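Flood families block Zidport bridge over missing food aid

Families from the Grodormont relief camp sat down on the Zidport bridge early this morning, saying no rations have come since August. Traffic backed up for almost 2 hours. Police asked them to clear one lane - they refused, then let ambulances thru.

The camp has 59 tents and one water tap. "We are tired of promises," one mother said. District office says trucks are stuck at Foulkes, road still washed out. No date given for thier arrival.

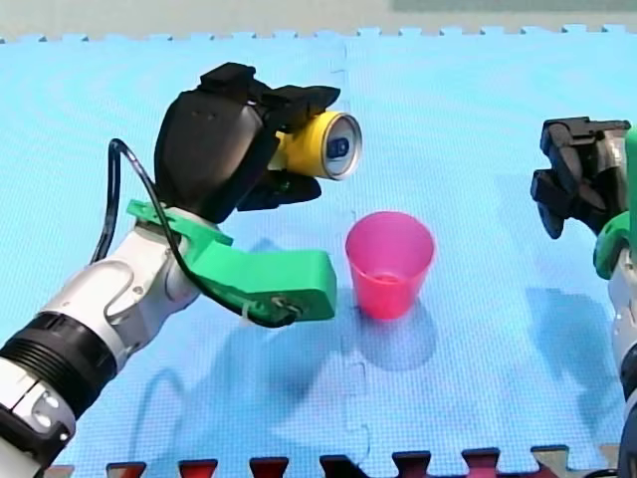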